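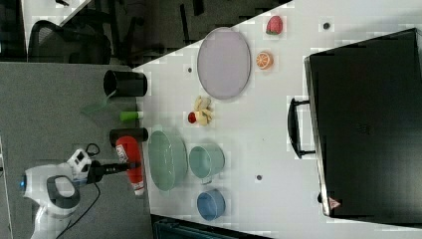
Red spray bottle, black cup, white tabletop.

Home & Household > Cleaning > Kitchen

How do I get old sticker glue off a tabletop and a pile of secondhand plastic stuff?

Asked by Stela Lungu in August
4 people have this question

I have a sticker problem. My sister-in-law closed her consignment shop in Denilach and I inherited the leftovers, meaning everything nobody in Denilach wanted at any price. Every last piece has a price label on it, and most have two, because she marked things down by putting a new label over the old one. The ones from the final weeks have a kind of geology.

The labels peel off in one satisfying pull and leave the glue behind. Or they leave the glue plus a fuzzy layer of paper, which then picks up dog hair and becomes a permanent feature. I have plastic cups, plastic plates, a few metal canisters, a box of picture frames, and a white laminate kitchen table that she used as a display and labeled directly, on the top, in 17 places. I know it's 17 because I drew a map.

What I've tried so far:

Hot water and dish soap. Does a fine job of cleaning the glue. The glue is now very clean.

Fingernails. I'm out of those.

Virlow citrus spray, which my neighbor swears by. It smelled like an orange had been in an accident and it worked on the canisters. On one of the plastic cups it took the glue off and also took the shine off, so there is now a dull rectangle exactly where the sticker used to be. I'm afraid to put it on the table.

I'd like to sell some of this and keep the table. Is there one thing that works on all of it, or do I need a different potion for each? I'd also like not to poison the dog, who licks everything at table height.

2 answers

Nikola Đorđević
Best answer, 70 people found this helpful

There isn't one thing, sorry. There's a short list, and you go down it from gentle to mean and stop as soon as something works. I ran the returns desk at a housewares store for years and have removed more stickers than I've had hot meals.

Start with a hair dryer on low. This is for labels that are still on, which I'm guessing is most of your pile. Warm the label, lift a corner, and pull it back flat against itself, slowly. If you pull straight up you get the fuzz. With double labels, take both at once by getting under the bottom one. Go easy on thin plastic cups, they'll warp before they complain.

Next is plain cooking oil. The cheapest you have. Dab it on the leftover glue, let it sit while you go do something else, then rub with a dry rag. The glue rolls up into disgusting little worms. Wash with dish soap after. It's slow but it's safe on nearly all plastics and the dog will think it's his birthday. Don't put oil on bare wood or on the cardboard backs of your picture frames, it'll leave a stain and you'll have traded one mark for a bigger one.

If oil only half works, mix it with baking soda into a paste. Rub with your fingers, not a scouring pad. Fine on metal and on the laminate if you're light about it. Skip it on anything very glossy.

Then rubbing alcohol on a cotton ball. Good on glass and metal and usually fine on laminate, but test the underside of the table first, somewhere you'd have to be lying on the floor to see. It can cloud clear plastic. Open a window and send the dog away until it's dried off.

Never nail polish remover on plastic. If it's the acetone kind it'll melt the surface and you will have a sticker-shaped crater. I've seen it happen to a salad spinner.

For scraping, use an old plastic gift card. Metal blades are how a 17-sticker table turns into a 17-scratch table.

Your dull rectangle is most likely permanent. The citrus stuff is a solvent and it softened the surface a bit. You could try a dab of plastic polish, but for one cup I'd call it a loss and put pens in it.

Comment from Stela Lungu: The oil worked on 16 of the table ones, thank you. The last one had apparently been there since the shop opened and needed oil, paste, alcohol and some language. The dog has not left my side.

Comment from Vasilis Omerović: Peanut butter works too, same idea as the oil.

Comment from Nikola Đorđević: It does, but then you have peanut butter on your table.

Rattana Phetsri
9 people found this helpful

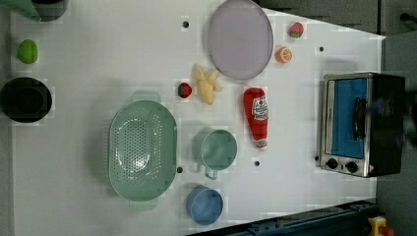 Sort before you start scrubbing, that's my whole contribution. I did a mixed lot from the Ledesma church sale last year and went at it in whatever order my hand landed on, so I kept switching rags and got oil on things that should never have met oil. What you want is one clear surface and everything in groups by what it's made of. Toy kitchen sets are the worst for this, because one lot will have a lavender plate the size of a real one, a bunch of pretend food, and then a toaster oven with a steel frame, a glass door and two knobs, and each of those wants something different. Glass can take alcohol. So can most bare metal. Painted or printed parts get oil and nothing stronger, because the print will come off well before the glue does. And leave the small warning labels on anything that has them! Buyers ask about those, and I once spent half an evening carefully removing one I thought was a price.

Also, don't bother perfecting the stuff you'll sell for pocket change. I had a box of cups I cleaned until they squeaked and a man bought the entire box to mix paint in.

For the fuzz with dog hair in it, lay a rag soaked in warm vinegar over it for a while and the paper part goes to mush. You still have to deal with the glue afterward but at least it's only glue.

I'd stay away from Stesov wipes. They're fine for pen marks, but on labels they just moved the glue from one part of the plate to another part of the plate.

Was this page helpful? Yes / No

Related questions
Can I use a hair dryer on contact paper?
How to get candle wax out of a tablecloth
Why does my dish rack smell
Price tag pulled the paint off a picture frame, can it be fixed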